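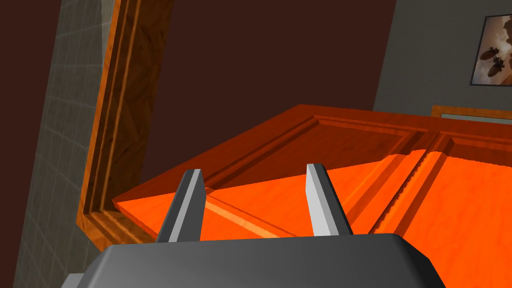 How far should a gripper open before it reaches for a cabinet door? Wide enough to clear the thickest part of what it means to hold, with a little to spare on either side, and it should be open before the arm starts moving in.

Rajitha Gamage had written that sentence in October, at her kitchen table, with a cat on the draft, and she was still rather fond of it. It was rule 2 of the Mridha handbook. Rule 1 was only about wearing closed shoes in the lab, so she considered hers the first real one.

The young people at Nuseo did not share her fondness. They had a simulator, a lovely quick thing called Flodlow, and in Flodlow you could bump a cabinet 1,305 times before lunch and never owe anyone a new hinge. So why, they wanted to know, should a simulated arm have to mind its manners?

"Because it's going to grow up and leave home," said Rajitha, who had raised two sons and tended to see most things that way.

They laughed, and she laughed too, and then she pulled a chair over and asked them to run the kitchen one more time, slowly, the way you'd walk through a house you were thinking of buying. The orange cabinet came up, with its carved-looking panels, and the airships in their black frame on the wall. She had always liked those airships – somebody had gone to the trouble of putting them there, and it made the place feel lived in.

"Now stop it," she said. "Before it touches anything. What does the rule say?"

"Fingers open, nothing in them, wait for the go-ahead," said the boy at the keyboard, a little wearily.

"And did it wait?"

He scrolled back through the log, and then he scrolled back again, and his ears went pink. It had not waited. It hadn't waited in 47 runs, in fact, because a pause had been taken out one evening to save time and no one had written down that it was gone.

Rajitha didn't scold. She went and put the kettle on, and by the time she came back with the mugs the pause was in again and there was a new line in the change record, dated 29th March and signed with all their names, even the girl from Zakside who was only visiting.

"Can we make that a rule?" the boy asked. "Writing down what you take out?"

"You write it," she said, and slid the handbook across to him, and went to look for the good cookies.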